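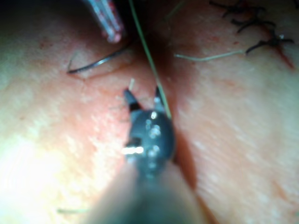 5. Preparing the suture practice pad

The practice pad must be placed and lit correctly before the first stitch, otherwise the trainee will lose the needle from sight very quickly. This section explains how to mount the Plirkora soft pad in its tray, how to set the light, and how to put the needle and thread in the start position. A curved needle resting on the left side of the groove, with a pale green thread, is easy to find again as long as the strong light does not fall directly on it. On the left side the surface can turn almost white from glare, so please read step 4 with attention.

You need: one soft pad, one tray, one curved needle with thread, a bottle of surface gel, a lint-free cloth.

1. Take the pad out of its bag and let it lie flat for 5 minutes. The pad is folded in transport and needs this time to become even.

2. Put the pad into the tray with the groove running away from you. Press the four corners down until each one holds.

3. Apply a thin layer of surface gel with the cloth. The surface should be slightly glossy. If drops are standing on it, wipe them off.

4. Switch on the light and set it to level 36. Look at both sides of the groove. If one side is washed out, turn the lamp head a little to the other side and look again. Do not reduce the level below 36, or the bottom of the groove becomes too dark for working.

5. Cut the thread to 47 cm and lay the needle on the left side, near the groove but not inside it.

6. Lead the thread upward and away from the needle, without loops.

7. Open the jaws of the instrument above the groove and check that both tips are in focus.

Note: The pad order number is 3941. The older Vorden pads have the same size, but their groove is deeper and the exercises in section 6 are not adjusted for them.

Caution: The needle is sharp. Never pick it up with the fingers, also not with gloves. Use the instrument or the hand forceps from the tray.

Caution: Do not pull the thread across the edge of the groove with force. The material tears there first, and a torn pad cannot be repaired.

After the exercise, count the needles back into the box, wash the pad with lukewarm water and dry it in the shade. A pad can be used for up to five sessions. Questions about replacement pads are answered by Elīna Bite at the Viltumden training office.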